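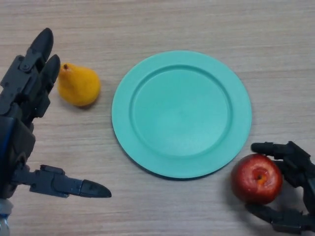 The plate, pear and apple layout, with the right hand closed on the apple.

Review: Clament hand service kit, second version

6 comments

The Clament kit is sold for people who run a pair of jointed hands on a two-arm bench cell and would like to do their own upkeep. It comes in a flat case and contains a torque driver with four bits, a set of hinge pin punches, spare fingertips in the rounded and the pointed pattern, a zeroing block for each hand, thread lock, and a printed schedule. I have used it since April on the cell we keep at Steditz, which spends most of its day moving light objects on and off a plate.

Zeroing is the part of the job the kit does best. Each block clamps behind the palm and gives the thumb a hard stop, so the thumb angle is set against metal and no longer judged by eye. With the old Drudgate gauge I had to hold the thumb with one hand and type with the other. The Clament block leaves both free. Left and right blocks are not interchangeable and are marked only by a small notch on the underside. I have painted mine.

The driver is decent. It clicks cleanly at the low end of its range, where hand screws live, and the handle is short enough to reach the knuckle fasteners without taking the hand off the wrist. The smallest bit rounded over after a month and I replaced it with one from the drawer. The punches are good and I have nothing to add about them.

The schedule asks for a screw check every 300 cycles and a full re-zero every 2000. For our work the first figure is too cautious. I log each check, and the knuckle screws have never needed a turn at that interval. The thumb base is another matter, as it takes the side load whenever a round object is gripped low. I check that joint at every shift change and leave the others to the full service. 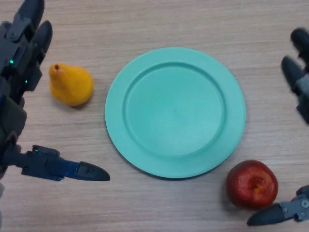 Goodall wrote underneath that the 300 figure was set for hands carrying tools, and that anyone handling light plastic could double it safely, provided the thumb base was done separately. Goodall also asked whether the re-zero survives a power cycle. On our controller it does, if the offsets are saved before the drives are switched off. The printed sheet puts the save step on the back page, after the shutdown step, and it should be moved.

After a re-zero I run the same test every time. Plate in the middle, one piece of fruit to the upper left, one to the lower right, one for each hand. Both hands are brought in open, then each closes at reduced speed. I look at the gap between the thumb tip and the table before anything moves sideways. If a thumb is set low it will drag, and a dragging thumb shows up later as a worn tip and a late grip. 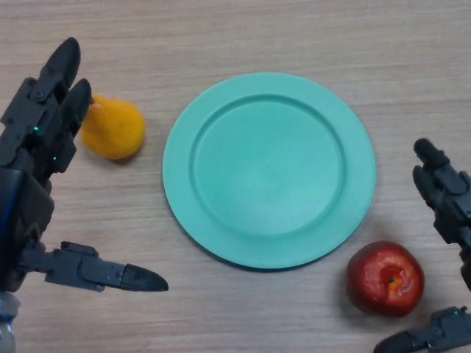 The full run is 100 picks a side. Before the kit I would usually stop partway to correct the right thumb. Since then I have stopped twice, once for a cable clip of my own and once for a finger I had put back with the pin short of home. Neither can be blamed on the kit, although a line in the schedule about checking pin depth would be welcome.

Spare tips are the weak point. The rounded ones fit well. Two of the pointed ones were tight on the thumb and needed a light pass with fine paper – acceptable once, tiresome if it is every batch. Clament sells them only in mixed packs, so the rounded ones pile up unused.

The case foam is cut for the driver without its bit, and the lid will not shut if you forget.

Worth buying if you service two hands or more. For a single hand, get the zeroing block alone and use your own driver.

Posted 2019-10-09
Shares: 6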